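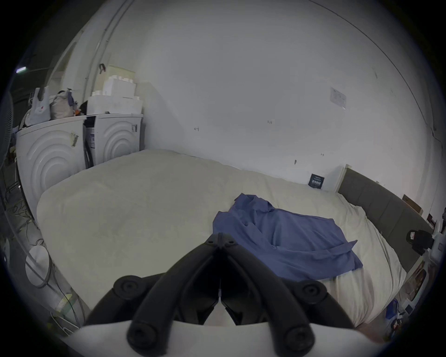
Fingers closed over the bed, blue fabric still in folds on the duvet.

Gisteo hand-held grippers, pair: review
Last updated: 16 January 2019

The Gisteo is a pair of hand-held grippers for recording demonstrations. You hold one in each hand, do the job yourself, and the recording is used to train a robot arm fitted with the same fingers. Jotcombe sells the same idea as a remote-control rig, with a leader arm on the bench and a follower arm doing the work. I used the Jotcombe for most of last year and have now put the Gisteo through 162 recordings, nearly all of them laundry on a bed.

Fingers first. They are black, ribbed and jointed, and they close to a point. On cloth this is the right shape. A blunt parallel jaw pushes a duvet down and picks up two layers with the garment; the pointed tip gets under a single fold more often than not. On flat, hard things (a card, a phone) the same tip is poor, and I would not buy the set for that work. The ribs pick up lint and need brushing out.

Squeeze effort is moderate at first and tiring after 41 recordings, which was my longest session. The left unit is slightly stiffer than the right. Cruickshank, who supplied the pair, say this is within tolerance. It can be adjusted with a small hex key, not included.
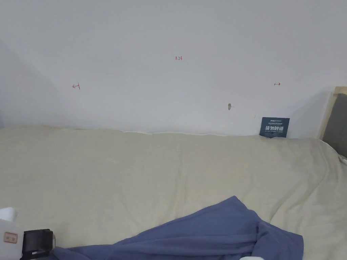 Bed and wall, with the 1.23 dimension and its two arrows in red pen.

Tracking is good on a textured background and middling on a plain one. A bare wall and a pale sheet give the software little to work with, and drift shows up as a slow lean in the replayed path. Marks on the wall help a little. A known length in view helps more when checking scale afterwards, and I recommend measuring one before starting. The manual gives this a single sentence, in the appendix.

Of the 162 recordings, 80 were taken with the head camera running as well. These were plainly the better set. The wrist view loses the far side of a garment as soon as it is lifted, and the head view keeps it for longer. The head camera is sold separately under the Brenolent name and the price is hard to justify for what it is — a camera, a strap and a sync cable.

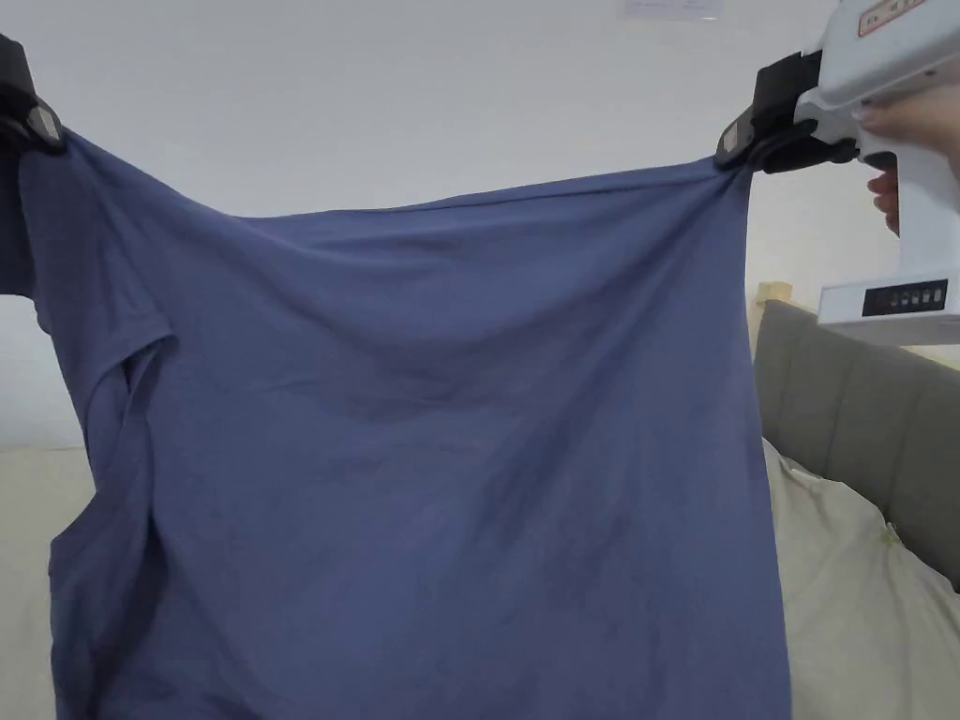
T-shirt held by its two top corners, one gripper to each.

Two-handed lifts are where the Gisteo is ahead of remote control. Taking a T-shirt by the corners and keeping the top edge up is awkward with a pair of leader arms, and I never got it below a minute on the Jotcombe. With grippers in the hands it is close to the ordinary movement. You do feel the pull of the cloth through the handles, and you stop before a corner slips.

The drawback is reach. A person will lean, twist and step sideways without noticing, and the arm cannot. I discarded a number of good-looking demonstrations on replay because the wrist passed through a position the arm does not have. Cadi Gittins lent me her reach-check script, and that should be in the box. Firmware 2 is promised for February and is meant to add a warning.

Recommended for cloth and other soft goods. For rigid parts, or any job where the arm's limits matter from the first attempt, stay with remote control.

Contact | Copyright 2019 | Back to top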